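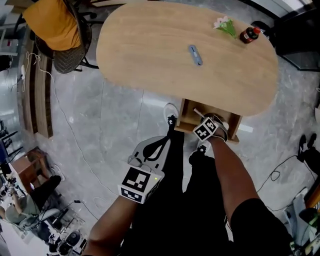

Beatriz Salgado says to vote yes and get it over with, and that a small holder who ignores a bond exchange ends up with the same thing as everyone else, only later. She may be right, but before I do anything I would like to hear from people who have been through one of these.

I own a small amount of a foreign government's bonds, in dollars, bought through Tonance several years ago when the yield looked good and the news was quiet. The government stopped paying last year and announced it was talking to the IMF and to its creditors. Two coupons have been missed, which for me comes to $516. The price fell to very little, then came back, and the last one I saw on the site was 52.

Last night I got a message from Tonance headed "Voluntary corporate action – invitation to exchange." Attached is a document of more than 300 pages. As far as I can tell, the government wants me to hand in my bonds and get two new ones, with a lower face value and a later final date. One of them pays a bit more if the economy does better than the IMF expects. There is an early deadline and a final deadline, and a box to tick for "tender and consent."

What I want to know:

What happens if I do nothing?

Do I ever see the $516?

Is "consent" separate from agreeing to the exchange, or are they the same tick box?

Could I just sell now at 52 and be done with it?

I am in the US and this is in a regular taxable account. It isn't money I need this year, but I don't want to lose more of it through not understanding a form.

Posted by Saliba

Iker

I held bonds in a restructuring a while back, different country, so take the details as general and check them against your own document.

Doing nothing usually leads to one of two results. Most newer government bonds have what is called a collective action clause. If enough holders agree, measured by the amount of bonds they hold, the change binds everybody in that series, including people who voted no and people who never opened the message. Seventy-five percent is a common threshold for a single series, but there are versions that count several series together, and older bonds can have different rules. Look in the document for "collective action" or "modification" and see which version yours has.

If the vote passes, your bonds get swapped whether you replied or not. This is where I would be careful about what you were told. You may not end up with the same thing as everyone else. In my case holders who agreed got a small cash fee and could choose between the new bonds. Holders who did nothing got no fee and were given the longer bond by default. Some offers treat everyone alike and some don't. There should be a section near the front explaining what "non-participating holders" receive. Read that before anything else.

If the vote fails for your series, you keep the old bond. The government then decides whether to pay it, and often it says it won't. Large funds can hire lawyers and wait years. With a small holding you would be waiting for someone else's case to come out well, and a win for them doesn't automatically get you paid. Meanwhile the old bond can become hard to sell.

On the missed interest, look for "PDI" or "past due interest." Often it isn't paid in cash. It gets added to the claim, sometimes with part of it cut, and comes back to you as more new bonds or as a separate small bond. So you may see some value for the $516 without ever seeing a payment of $516.

On tender and consent, in most of these offers they go together. By handing in the bonds you also vote in favor of changing the terms for those who stay out. Sometimes you can vote without tendering, but if Tonance only shows one box I'd assume it is both until they tell you otherwise in writing.

Selling is possible as long as you haven't sent an instruction. Once you tender, your bonds are normally blocked until the exchange settles or is called off, and that can take weeks if they extend. The 52 you saw may also be an old price or a midpoint. Ask for an actual bid on your size. Small lots of distressed bonds tend to get worse bids than the screen shows, and I was surprised by how much worse. Ask too whether the missed interest goes with the bond. Bonds in default usually trade flat, meaning the buyer gets the claim to it and there is nothing extra for you.

One more thing on dates. The deadline in the document is for the clearing system. Your broker's cutoff will be earlier, sometimes by several days. Go by the broker's date.

Skidik

Don't sign anything. They always come back with a better offer if people refuse. The IMF won't let them leave it unpaid.

Iker

Replying to Skidik – I wouldn't count on either part of that. Offers do sometimes improve, but that normally happens before the formal invitation goes out, while the government is negotiating with the big bondholders. By the time a small holder gets the paperwork there has often been an agreement in principle with a group that owns a large share. The document will say so if there is one. As for the IMF, it can lend to a country that is still behind with private creditors, provided the country is judged to be negotiating in good faith. It doesn't order anyone to pay a particular bond.

Beatriz Salgado

I did say vote yes, and I would still lean that way, but Iker is right about the fee and the default option. Mine had no difference between the groups, so I had assumed that was how they all work.

Some practical points from when I did it.

Check that you are eligible. Some offers are only open in the US to large institutional buyers, and there is a short letter or web form where you certify what you are. If you don't fit, there may be a separate route for other holders, or you may be carried along by the vote. Don't certify something untrue to get through the form.

Check the minimum size of the new bonds. If your holding shrinks and then gets split in two, one piece could fall under the minimum. The document will say whether amounts are rounded down and whether you get cash for the rest. I lost a little to rounding.

Look at the new coupons year by year. Mine started very low and stepped up, so comparing the final rate with the old one gave me the wrong idea for a while. The piece that depends on growth I would value at close to nothing when you decide. It may pay. The formula runs to several pages and uses figures that won't be published for years.

Taxes are worth an hour with someone who does them for a living. For US purposes the swap may count as a sale of the old bond, and whether you can take the loss right away depends on how the exchange is classed. There is a tax section toward the back of the document and it is more readable than the rest. Keep the message from Tonance and your original purchase record.

Call the corporate actions desk, if they have one, and skip the general number. I got three different answers from the general line. You can also contact the information agent named on the cover. They answer questions from small holders, although they won't tell you what to choose.

Saliba

Thank you both. I found the part on non-participating holders. There is a fee for agreeing before the early deadline, and those who don't reply get only the longer bond. Tonance's cutoff is four days before the one in the document, at noon, which I had missed completely. The missed interest goes into the shorter bond with a reduction.

I have asked them for a bid and will decide when I see it. If it is far under 52 I will probably tender.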